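Rolling whiteboard in a shared room: ghosting, wobble, and is one magnet enough?
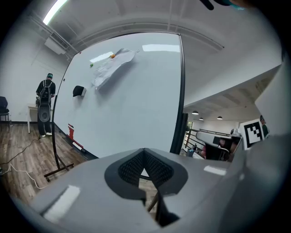
Skostgate, March

penciltin wrote:
So we finally got a big whiteboard on wheels for the upstairs room at our place on Skostgate and I have thoughts, plus a couple of questions for people who've lived with one longer. It's the Golora one with the thin black frame and the black metal stand. I paid 437 for it secondhand, and the new price was 898 when I looked, so I'm pretty happy even if it isn't perfect.

Good stuff first. It's huge, it wipes clean if you get to it the same day, and the legs spread wide enough that it doesn't tip when somebody leans on it. Less good: glare. We have ceiling lights and a really shiny board, and from certain chairs you can't read a thing. Also paper. I've got a sheet up there that had been folded and crumpled to death in a bag, and a magnet at the corner doesn't do much for the creases.

Questions: how do you cut the glare, and what magnets are you all using?

tallmug wrote:
Nice board! For glare, tilt it. Ours has knobs on the sides and if the top leans forward a tiny bit the lights bounce down to the floor instead of into your face. Takes two minutes. If yours doesn't tilt, try turning it so it's side-on to the lights.

hobnail_6 wrote:
437 used is too much, sorry. I got a Rieger for less than that and it came with a full tray of markers. (Two of them even worked.)

penciltin wrote:
Ha, well, was yours this big? I'd looked for months and everything cheaper was either tiny or scratched up. No knobs that I can find, tallmug, but I'll check again tonight.

quietlemon wrote:
I'm with penciltin on the price. Big ones hardly ever come up, and delivery can kill you on a new one. On magnets, the small colored ones like your orange and green ones are fine for one sheet of printer paper and that's it. Get the bar kind. Brivby does a long flat one that goes across the whole top of a page, and it'll hold your crumpled sheet a lot flatter.

hobnail_6 wrote:
Or iron the paper lol. Or print it again?

quietlemon wrote:
It has handwriting on both sides at my place, usually, so no.

oldcorkboard wrote:
Can I be the annoying one and bring up the cables? You've got a black one and a white one trailing over to the stand. If you roll the board with those on the floor, a wheel or a foot is going to find them. I did exactly this and pulled a lamp off a desk. Stick them along the baseboard or at least tape them down where people walk.

penciltin wrote:
Fair! I stopped seeing them. I'll get some of that floor cover stuff.

tallmug wrote:
Tape leaves gunk on wood floors, go with the cover.

oldcorkboard wrote:
Never had gunk from cloth tape and I've used it for years. Depends on the finish I guess.

tallmug wrote:
Mine took 500 square inches of scrubbing, I am still mad about it.

penciltin wrote:
OK so cover for the cables, bar magnets, and I'm hunting for the knobs. Last thing, do you store markers flat in the tray or tip down in a cup? Mine live in the tray and the black one is already going gray.

quietlemon wrote:
Flat is fine. Caps on tight. Yours is probably just old.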